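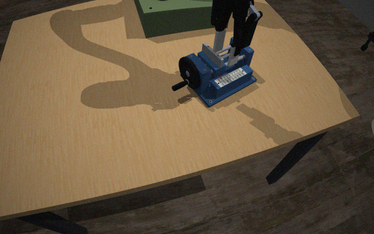
Chapter 4
Screws, Cranks, and Slow Motion

4.1 Turning into sliding

A jar lid, a car jack, and a piano stool have something in common. In each of them a person makes a turning motion and gets a straight motion out of it. The lid moves down onto the jar. The jack lifts the car. The seat of the stool rises a little with every turn.

In Chapter 3 we looked at levers and pulleys, where a small force acting over a long distance is traded for a large force acting over a short one. The screw makes the same trade. It is best thought of as a ramp wrapped around a rod. If you cut a long right triangle out of paper and roll it around a pencil, starting from the tall side, the sloping edge makes a spiral. That spiral is the thread.

The distance a screw moves forward in one full turn is called its lead. On a screw with a single thread, the lead is the same as the pitch, the distance from one ridge to the next. On a screw with two threads running side by side, the lead is twice the pitch. Bottle caps often have several threads so that they close in less than one turn.

4.2 The grain press at Irkier

Before the mill at Irkier closed, it used a hand-turned screw press to squeeze oil from seed. Glenys James worked there as a girl and later wrote down how it was run. Two people walked the bar around, and a third watched the spout and called out when to stop. "You could lean on it with one arm at the start," she wrote. "By the end we were both pushing with our backs."

The press had a lead of 15 millimeters. Each person pushed at the end of an arm 100 centimeters from the center of the screw. In one full turn, a hand at the end of the arm travels around a circle:

distance = 2 x 3.14 x 100 cm = 628 cm

During that same turn the plate moves down only 1.5 cm. Dividing the first distance by the second gives the ideal mechanical advantage, a little under 419. A real press gives much less than this. The threads rub against each other, and a large share of the work goes into heating the metal.

Friction is useful here too. When the workers let go of the bar, the plate stayed where it was. A screw that will not run backward under its load is called self-locking. Most vises, clamps, and jacks are built this way.

4.3 Why the handle matters

The thread is only half of the machine. The other half is the crank or wheel that turns it. A wider wheel gives the hand a longer path and lowers the force needed, but it takes up more room and is slower to bring around. Section 4.5 returns to this choice with a bench clamp that Ieuan Mostyn and Llinos Watkins fitted with two different handles.

Terms to know: pitch, lead, thread, self-locking, ideal mechanical advantage

Before you read on

Find a bolt and a nut that fits it. Mark one side of the nut with a pencil, turn it ten times, and measure how far it has moved. Divide by ten to find the lead. Keep your result for the table in Section 4.4.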